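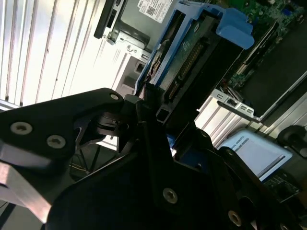

4.2. Extracción de discos duros con cámara en la muñeca

Figura 3. Vista desde la cámara de muñeca durante la aproximación a un disco alojado en su soporte de plástico azul. Las puntas de la pinza apuntan hacia el extremo del disco en el que queda a la vista la placa de circuito, con su hilera de pines dorados.

De todas las tareas de desmontaje que abordamos con Trivard, la extracción del disco duro es la que más nos ha enseñado. El soporte mantiene el disco dentro del chasis, el espacio para maniobrar es estrecho y un error de pocos milímetros basta para que un dedo empuje la jaula metálica y desplace todo el conjunto. Es, además, una operación que un técnico resuelve casi sin mirar, y eso la convertía en un reto muy atractivo para una política aprendida por imitación.

Entrenamos la política con 200 demostraciones teleoperadas, grabadas con el chasis en orientaciones distintas y sin fijarlo a la mesa. La única entrada visual es la cámara de muñeca. Renunciar a la cámara externa nos parecía arriesgado al principio, pero la Figura 3 permite entender por qué funciona: aunque los dedos negros ocupan buena parte de la imagen, el azul del soporte sigue siendo perfectamente distinguible y sus rieles laterales dan una referencia clara de la orientación del disco. El codificador visual, Hoani, se ajustó durante 3000 pasos con recortes centrados en las puntas de la pinza.

La iluminación merece un comentario aparte. En la misma figura, la superficie de lamas blancas del fondo aparece quemada mientras que las placas de la pinza quedan casi en silueta. Decidimos conservar este tipo de imágenes en el conjunto de entrenamiento, sin corregir la exposición, y el resultado nos sorprendió muy gratamente. En la evaluación, con 40 intentos por condición, la política alcanzó un 95 % de éxito con luz difusa y repitió exactamente esa cifra con contraluz intenso. ¡No esperábamos que la diferencia desapareciera por completo! La variante entrenada solo con imágenes bien expuestas perdía con frecuencia la alineación final en cuanto entraba luz directa.

Los fallos restantes, dos en cada condición, comparten un mismo patrón: la pinza llega al soporte con la inclinación correcta, pero cierra antes de tiempo y resbala sobre el borde del riel. La fuerza medida en los dedos delata el error casi de inmediato, de modo que un reintento guiado por esa señal parece muy prometedor. En la sección 4.3 incorporamos esa lectura a la política y repetimos el experimento con soportes de otros colores, donde el contraste con la jaula es mucho menor.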